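Amora Suture Skills
About Us

Amora is a small school for suturing practice. We teach people who already work in health care, or are training to, how to place a stitch, tie it and cut it, and how to do it again the same way. We do not treat patients and we do not certify anyone for practice. What we offer is bench time, practice tissue, thread, needles and someone next to you who will tell you when the bite is too shallow.

How we started

The school was set up by Eusebio Zapata in a rented unit behind the Dratik print shop. The first course had five students and four working lamps. Most of the students had learned to suture the way most people do, by watching a few times and then being handed the needle. They wanted more repetitions than their programs had room for. The first courses ran on whatever pads we could buy, and we went through them faster than planned. A pad that has been sewn along the same line many times starts to tear at the holes, and after that it teaches you bad tension.

We now keep two kinds of practice material. The firmer pads come from Clirkis and are used for needle angle, entry and exit, and simple interrupted stitches. The softer tissue models are for people who have the basics and need to learn how little force is required. A soft model shows every mistake. If you pull up with the needle instead of turning it through, the edge lifts. If you tie too tight, the edge puckers and stays that way.
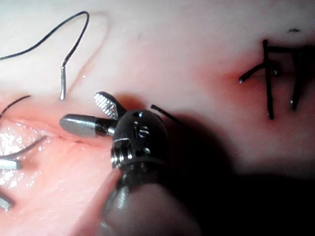

Effie Baxter: I repeated the soft tissue week and I'm glad I did. The first time I spent all my attention on the knots. The second time I was told to leave the knots alone until my bites were even on both sides, and then the knots mostly sorted themselves out. I would have liked more bench time in the evenings.

We have since added evening bench time in June, when the room stays open after the regular sessions. It is free to anyone enrolled in a course that term. Bring your own magnifiers if you use them.

What we teach

The beginning course is 40 hours. It covers loading the needle, passing it along its own curve, handling the slack thread, and tying with instruments. Students spend the first two sessions without tying anything at all. They pass the needle, take it up on the other side, reload and pass it again. Some people find this dull and a few have said so on the feedback sheets. We have kept it in the course.

The second course is about closing an incision in soft tissue. We cover interrupted and running stitches, spacing, matching depth on the two edges, and what to do when the thread runs short before the line is finished. There is also a session on taking stitches out and starting over without widening the cut, which we added after students kept asking for it.

Most of the correction we give is about the same few points:

Where the jaws hold the needle. Too near the point and there is nothing left to pass. Too near the thread end and it twists.

Where the loose end is. Know it before you start the knot.

How hard the tissue is being gripped. Set the edge where you need it and ease off.

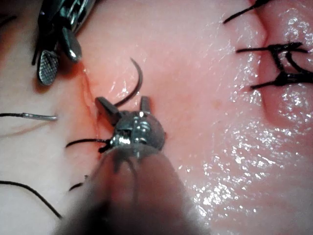
Curved needle held in the jaw tips, short length of black thread to the left.

The practice room

There is one room, with benches along both long walls and a sink at the back. Tissue models are stored flat and covered. Please don't stack them, even for a few minutes, as the marks don't come out. Used needles go in the sharps containers and are counted at the end of each session by the person who signed them out. Thread clippings go in the trash, including the very short ones that stick to your sleeves.

Our reference shelf is small. The binder everyone asks for is the Þorgeirsson knot sheets, which are out of print, and we can't lend them. You are welcome to copy pages by hand or use the scanner in the office.

Enrolling

Course places are given in the order that forms arrive. If a course is full we keep a waiting list and write to you when a place opens. Group bookings from schools and clinics go through Eusebio Zapata at the office.

Page last updated April 12, 2023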